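4. Setting Up the Sorting Bins
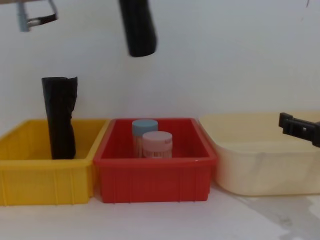
Figure 4. Bins in a row on a white tabletop, yellow bin on the left and red bin in the center.

This section covers placing, labeling and loading the bins in a Plesta sorting station. Assemble the table first (section 3). If you bought the bins without the table, any flat, level surface will do as long as it holds the weight given in step 2.

Before you start

You will need:
The bins and the basin
A damp cloth and a dry cloth
The label sheet from the parts bag
A soft pencil
A tape measure

Wash the bins in warm water with a little dish soap and dry them. New bins can have a light film on them from the factory, and labels will not stick to it.

Placing the bins

1. Wipe down the tabletop and let it dry.

2. Check that the table does not rock. Adjust the feet if it does. The Plesta table is rated for 40 pounds spread over the whole top.

3. Set the yellow bin at the left end of the row, with a long side facing you. Leave at least 2 inches between the bin and the left edge of the table.

4. Set the red bin next to it, facing the same way. The rims should be close together. Do not let one rim ride up over the other, or the upper bin will tip when something is dropped into it.

5. Set the cream-colored basin to the right of the red bin.

6. Look along the row from one end and straighten it. Mark the front corners lightly on the table in pencil so the bins can go back in the same place after cleaning.

NOTE: The order can be reversed for left-handed use. If you reverse it, put the labels on after the bins are in their final position.

Labeling

7. Peel one label from the sheet and place it on the flat part of the rim. Labels pressed onto a ribbed wall lift at the corners in a few days.

8. Rub the label down from the middle outward. Wait an hour before wiping the rim.

The label sheet has printed labels and blanks. Our suggested use is:
Yellow: rolled or folded goods, bags, fabric
Red: small loose items
Cream: items that need rinsing or a second look

You can assign the colors any way you like. If more than one person uses the station, write the assignments on the card inside the back cover of this guide and keep it near the table.

Loading

9. Stand rolls and tall bundles upright in the yellow bin. Put them in first and fill in shorter items next to them.

10. Secure loose rolls with a band or a piece of string so they do not open up inside the bin.

11. Fill the red bin to no more than 3 inches below the rim.

12. Put damp items in the basin only. Empty it at the end of the day.

CAUTION: A tall item can pull a light bin over. If the bin is otherwise empty, put something heavy in the bottom before you stand a roll in it.

CAUTION: Do not lift a full bin by one side of the rim. Use both hands, one under each end.

CAUTION: Keep the bins away from heaters and stove tops. The plastic will soften and the rim will lose its shape.

Cleaning

Empty the bins once a week and wipe them with a damp cloth. For stuck-on dirt, soak for ten minutes in warm soapy water. Do not use scouring powder, bleach or solvent. Do not put the bins in a dishwasher. Dry them fully before stacking, otherwise they tend to stick together.

Replacement parts

Bins, the basin and label sheets are sold separately by Stanel dealers. Give the color and the part number molded on the underside when you order. Older bins with a rolled rim are no longer made, and current bins will not stack with them.

Continue to section 5, Storing the Station.

Revised Jul 7, 2021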